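Lovotetti Hand-Held Gripper: Jaw Fault Notice
Frequently Asked Questions for Home Recording Participants

Last updated: May

The Munro office at Cliltbridge has issued a fault notice for the Lovotetti hand-held gripper. The questions below are those most often received from participants who fold and sort clothing at home under the Flasinar program.

What is the fault?

On certain units the jaw does not open fully when the trigger is released. The yellow fingers stay partly closed and continue to hold the fabric. In 11 reported cases the participant pulled the garment free by hand. In two of those cases a fingertip was pinched when the jaw released without warning.

Which units are affected?

The fault has been confirmed in 14 units from a batch of 50. The whole batch is covered by the notice. The batch can only be identified from the unit's service record, so please contact the program office if you have not received a letter. The code on the front label is used to match recordings and does not indicate whether a unit is affected.
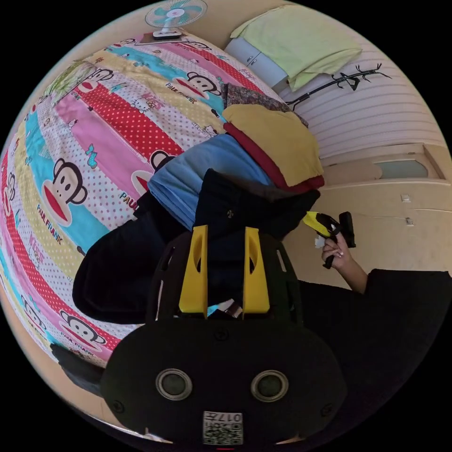

Participants who work with a gripper in each hand should treat the two units separately. A clear result for one does not apply to the other, even where both were delivered in the same case.

How do I check my gripper?

Hold the unit away from your face and clear of any fabric. Squeeze the trigger fully, release it, and watch the fingers return. Repeat this 11 times. If the jaw hesitates or stops short at any point, switch the unit off and do not use it again. Please carry out the check at the start of each session and again after handling heavy items.

Does the type of clothing matter?

It does. Most reports involved dark trousers, work shirts and other garments with thick seams. A doubled seam can sit deep between the fingers and hold the jaw under load when the trigger is let go. Thin items such as T-shirts have been involved less often, but they are not exempt from the notice.

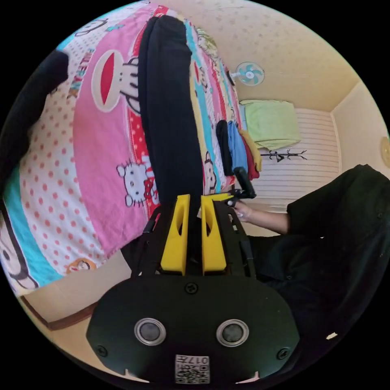

Until your unit has been cleared, please grip garments along a single layer and avoid waistbands, cuffs and metal fasteners.

What should I do if the jaw sticks on a garment?

Let go of the trigger and lower the gripper onto a flat surface. Switch it off at the handle and wait two minutes. Slide the garment out sideways, keeping your free hand behind the fabric and well away from the fingers. Do not pry the jaw open with scissors, a ruler or a second gripper. If the garment will not come free, leave it in place and call the office – damaged clothing will be replaced at the program's expense.

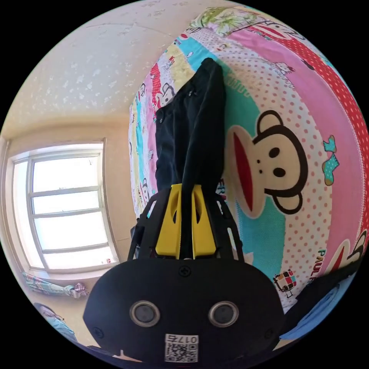
Once the garment is out, note the time and the type of fabric on your session sheet. Recordings made up to that point should still be uploaded. They help the repair team see how the fabric was held before the fault occurred.

May I open the housing to look for the cause?

No. The screws on the housing must not be loosened. Units that have been opened cannot be assessed and will be withdrawn.

Will I be paid for sessions I cannot complete?

Yes. Booked sessions will be honoured at the usual rate while your unit is being inspected or repaired.

Who should I contact?

Please direct reports and questions to Davina Pringle, Equipment Safety, at the Cliltbridge office. Any injury, however minor, should be reported on the same day.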